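April, Monday, late afternoon
Paste notebook, wheat starch, batch 27

Picking up where I stopped last week, with the paste that went stringy on me. I have been making this stuff long enough that I ought to know better, but the new sack of starch from Brilleck behaves quite differently from the old Trunska one, and I kept cooking it as if they were the same flour under two labels. They are not! The Brilleck takes up water much faster and wants a gentler heat, and if you walk off to answer the telephone (as I did) you come back to something you could sole a boot with.

So today I started over. Starch in cold water, left to soak through lunch, then into the double pan on the lowest setting, stirring the whole time with the flat wooden spoon. 446 grams all told when it came off the heat. It turned from milky to glassy all at once, as it always does, and I kept going nine minutes past that point. 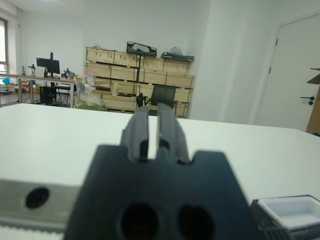

Yi-an Min thinks nine is still too short, and that the cooking should go on until the spoon leaves a track that closes slowly, whatever the clock says. She may well be right. I wrote down the minutes anyway, as I like having something to compare with next time, but I'll try her way on batch 28 and put the two side by side.

Sieving: twice through the horsehair, once more after cooling. The first pass was a struggle and I was glad of the kettle of hot water for rinsing as I went. By the third it was lovely, smooth as custard, with hardly a lump left behind.

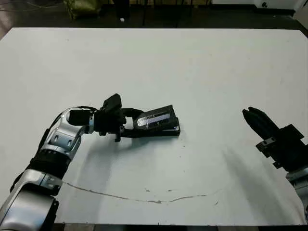

I thinned a third of it for the mending tissue and kept the rest thick for the spines. The thin portion brushed out nicely on the scrap sheets. I did six strips, three along the grain and three across, and put them under the felts with the heavy board on top. The cross-grain ones had already begun to curl before I got the weight on them, so next time I'll lay the blotter down first and work quicker. 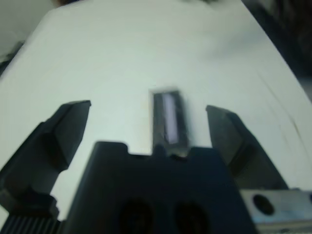 A note for Ah-rin, if she opens this before I see her: the jar at the back of the refrigerator marked 26 is the stringy batch. Please don't use it on the Marikar ledgers. It will do for covering boxes if you beat it well, and otherwise it can go in the compost. Batch 27 is in the wide jar, with a little cold water poured over the top to keep a skin from forming. Pour that off before you dip a brush.

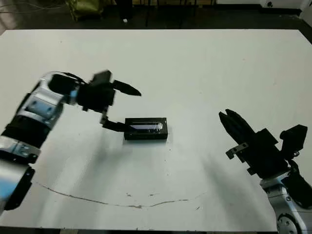

Small black box on the big white table.

Still to do: peel the strips tomorrow morning and try folding them, ask Jonas whether he has any of the Trunska starch left, and find the lid for the wide jar. It has a saucer on it for now.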